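Right, gripper thread, as threatened. Been swapping fingers on the simulated arm all week and I have opinions. Mostly grumpy ones.

Quick background for anyone who missed the last lot: I'm trying to pick a two-finger gripper for small fiddly bench parts before we spend any money on a real one. So it's all in sim for now, same arm, same table, same pile of bits, and only the gripper model changes.

Contenders are the Cokard (short stroke, stiff, very quick) and the Jakside (longer stroke, slower, padded fingers). I wanted a third but the Thammasiri model came with its collision meshes inside out and I lost an entire evening to it. Sorry Thammasiri. Maybe in September.

Cokard first. Lovely on anything flat-sided. Closes, holds, done. Then you give it a screw and the thing shoots off across the table like a pip out of a lemon.

Some of that is my fault! I'd left the contact friction at the default, and the default is basically wet soap. Turned it up and drops went from 20 in a session to 3, which is a bit embarrassing given how rude I'd been about it in the group chat.

Moral for me: check the friction before slagging off the hardware - and check it again after you update the simulator, as mine quietly put everything back.

Jakside next. Slower to close, and you do feel it when you're sat there watching run 617 with a cold tea. But it's so much calmer. The pads give it a bigger contact patch and the part doesn't twist in the grip nearly as much.

What I don't like: the fingers are chunky. Getting one under something that's lying flat is a pain, and if the approach angle is even slightly out you end up shoving the part along instead of picking it up. I've been bringing the wrist in low and going from the side, which helps a lot.

Controller stuff, since Aníbal Marinho asked. I tried plain position control and then a force-limited close. Position is fine until your part is a millimetre fatter than you told it, and then everything judders. Force-limited wins by miles for me. I've got 2 presets now, gentle and less gentle, and I hardly touch the second.

Now the test I care about most, little wooden block with a brass-coloured nut balanced on top. You want the block held without upsetting the nut. Green pads on, one finger against the block and the other underneath.
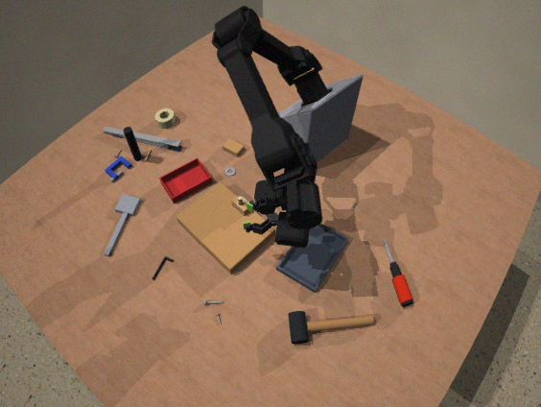 Tae-yang Ki reckons I'm kidding myself with the nut test and that sim contact is far too kind to padded fingers, so I should knock the pad stiffness up and down a fair bit before I believe any of it.

Which is fair, and slightly annoying. I've only run it with one stiffness. Going to do a softer and a harder set tonight and post whatever comes out, even if it makes the Jakside look daft.

Also on the list: moving the virtual camera. Mine's looking down over the whole table and the arm gets in its own way a lot, so I want to try one on the wrist as well. If anyone's got a decent mount position for that, shout.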